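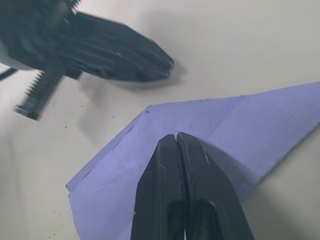
Saimi Valtonen
May 1, 2019

1/ People keep asking me if a machine can do chores yet. I spent the afternoon watching a pair of arms fold paper over at Norkham and I have so many thoughts, so bear with me, thread time!

2/ Why paper? I went in wanting to see laundry. Wanda Okafor (she runs the bench there) talked me out of it in about 2 minutes. Her argument is that if you can't put a crease in a sheet of paper, you have no business near a fitted sheet. Fair.

3/ Think about what your hands do when you fold a letter. You slide a nail under the corner, you feel the sheet start to lift, you let it bend a little so it doesn't crumple, and then you run a thumb down the fold. I never noticed any of that until I saw it being done with two hard fingers and no thumb.

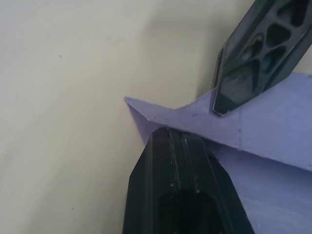
One finger on top of the flap, one under the fold, right by the corner.

4/ That grip is the part I could watch all day. Squeeze too hard in the wrong spot and you get a dent you can't iron out. Too soft and the paper just slides off across the table. Wanda says most of her week goes into this and hardly any of it into the big swoopy arm moves everyone films.
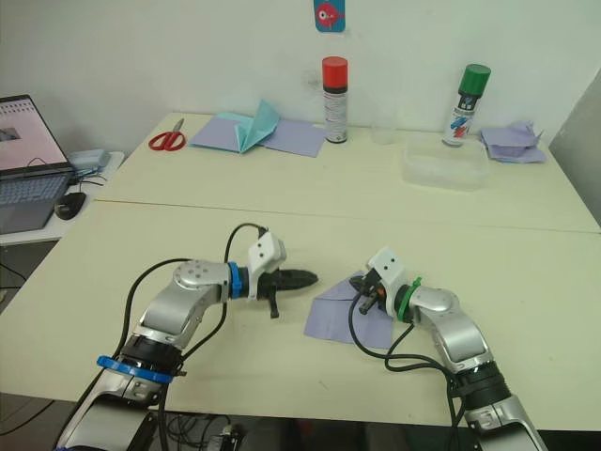
5/ Having two arms matters more than I expected. One pins, the other lifts, then they trade. My neighbor at the Szabo bakery folds 200 cake boxes on a Saturday morning and she does the same trade with her hands, only she's also on the phone while she does it.

6/ So, chores. My totally unscientific ranking of what I'd hand over first:
Folding boxes flat-to-square: soon, I think! Same box every time, stiff card, clear creases.
Dish towels: getting there. Floppy, but a rectangle.
Shirts: ask me later.
Fitted sheets: I can't do these either.

7/ Somebody will reply that Covex has had a folding machine on the shop floor forever. Yes, and it's great, and it folds one thing. Give it a different size and a person comes over with a wrench. What gets me excited is the same pair of arms picking up whatever you set down, even if it's slow.

8/ And it is slow. I folded 17 little paper tents while I waited on one long stretch of fiddling, and I am not a fast folder. By then they were down to the small stuff,
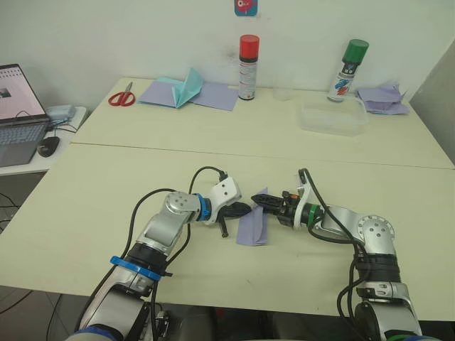 where both grippers are in so close that there's barely any paper left to hold, and I caught myself leaning in and holding my breath over a piece of purple paper. At my age!

9/ Would I want it in my kitchen today? No, I need the counter. Would I let one do the takeout boxes in the back room at Szabo? I'd at least like to see somebody try it for a week.

10/ Going back in 5 days, and Wanda has promised me a dish towel. Send me the chore you'd give up first and I'll read her the list. (Mom, I already have yours, it's the gutters.)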